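Ticket 1374: Trolley shelving rolls under load, top shelf out of level
Opened by: Lok-yiu Tai
Assigned to: Mostafa Sqalli
Site: Amrani, carpeted display area
Priority: 4
Status: Closed

Reported fault

Blue metal shelving unit on casters, used for sample parts and green crates. Unit creeps towards the rope line when a crate is pulled out from the lower tier. User also reports that the hub cap on the top shelf slides if the unit is moved with parts still on it. Brakes said to be on at the time.

Log

09:10, Tai. Creep measured over one morning with tape on the carpet. 658 mm in total, all in the same direction. Crates were taken out and put back as normal during that time. Nothing else was leant on the unit.

09:45, Sqalli. Asked for the shelf heights, the load per tier and a photo of the unit as it stands. Please do not empty it first.

10:20, Tai. Photo attached. Heaviest crates are on the right, stacked. Foam piece and hub cap are on top as usual.
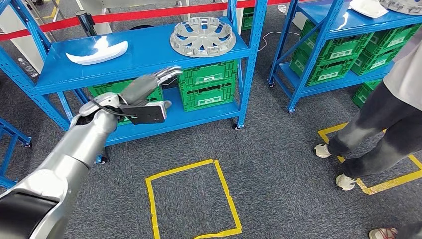
Attachment 1. Unit as loaded, top shelf and crate tier, casters at the foot.

10:50, Sqalli. Two green crates are stacked at the right of the lower tier, against one at the left. If the stacked pair are also the heavy ones, most of the load is going through the right-hand casters. Please weigh each crate and try the brakes one at a time with the unit loaded.

11:35, Tai. Left crate 6 kg. Right lower 17 kg, right upper 14 kg. Both right-hand brakes hold. Left front brake pedal goes down but the wheel still turns. Left rear holds if the pedal is pressed twice.

11:50, Sqalli. Left front brake is worn or the pad is fouled. Carpet fibre in the fork is the usual cause on this floor. Turn the wheel by hand and check for fibre between the tread and the brake shoe.

13:15, Tai. Fibre found in both left casters, wound tight round the axle. Cut out with a hook blade. Left rear now holds first time. Left front still slips.

13:30, Sqalli. Ordering one replacement braked caster, Dredik part 1531, same stem and wheel size. Until it is fitted, put the 17 kg crate at the left, leave the other two at the right with the heavier one underneath, and do not pull crates out one-handed.

13:40, Sauerland. Can the hub cap stay on the top shelf in the meantime? It is wanted next to the foam arc for comparison.

13:55, Sqalli. Yes, lying flat as it is now. Take it and the foam off before moving the unit. Do not rely on the shelf lip. A strip of ribbed rubber matting under the cap would stop it sliding.

15:05, Tai. Level checked with crates in the new positions. Top shelf 3 mm low at the left front corner. Clip on that upright was one slot down. Moved up one slot and rechecked, now level both ways.

Next day, 10:30, Tai. Caster received and fitted. Brake holds. Rubber strip cut and placed under the hub cap. Left in normal use until 16:00, tape marks unchanged.

Next day, 16:20, Sqalli. Closing. Cause: carpet fibre in the left casters, one failed brake, uneven crate loading. Clip fault recorded as secondary. Add a fibre check to the monthly list for every unit on carpet, next due in May.

Contact the Vosus service desk | © Vosus | Back to top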